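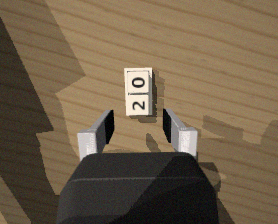 Figure 1. Simulated wrist view from the Catora kit, gripper open, cubes 0 and 2 ahead of the fingers.

Catora evaluation for Hartono – progress report
February 12, 2019
Prepared by Melati Kusuma, with Danang Nair
For Ásdís Arnardóttir

Work covered

Since the last report we have finished installing the Catora simulation kit, set up the numbered-cube task, and run the first full batch of trials. The question Hartono is paying us to answer is whether the kit is good enough to use for the technician training course before any hardware is bought. We can answer part of that now.

Installation

The kit installed cleanly on two of the three workstations. The third needed a newer graphics driver and took most of a day. The written instructions are fine for the basic setup but skip the step where the gripper model is matched to the arm. Azlan Sumampouw worked it out from the sample files and has written a page for our own use, which we can pass on to the course staff.

The task

Trainees have to pick up a named cube and place it on a marked spot. The cubes are small, cream-white and numbered on top. Their position and rotation change with each run, so a numeral may come up sideways, as the 2 does in Figure 1. Shadows are rendered on the table as well. We left them on for all trials, including the large dark ones, because the training room has uneven light and we wanted the numbers to be read under something like those conditions.

Trials

We planned 1,495 runs and completed all of them. Of these, 300 started with two cubes touching. That is the hard case. With the cubes in contact, the fingers have to come in at the right angle or they push the pair along the table. The kit handles this contact in a believable way most of the time. In 7 runs a cube sank partly into the table after being pressed from above, and the run had to be restarted. We reported this to the supplier and have a ticket open.

Reading the numbers from the wrist view was reliable once the camera height was set. At the default height the numerals were too small for trainees using the older monitors. Zahira Majimbun changed the setting and it has stayed put since.

Comparison with Marko

The brief asked us to look at Marko as well. We have only installed it and run the demo tasks. It starts faster and the menus are simpler, but the wrist camera is an add-on with its own license – we are waiting for a price. A proper comparison will be in the next report.

Costs

Spending is within budget. The driver problem used staff time but no money. The second Catora seat has not been bought yet and we would like to hold it until the sinking fault is fixed.

Next steps

Repeat the touching-cube runs on the supplier's next release. Run the same task in Marko. Let a small group from the Mirkolis course try both and collect their comments.

Decision needed

Please confirm whether the Marko add-on can come out of the software line. Without it we can compare only the overhead views.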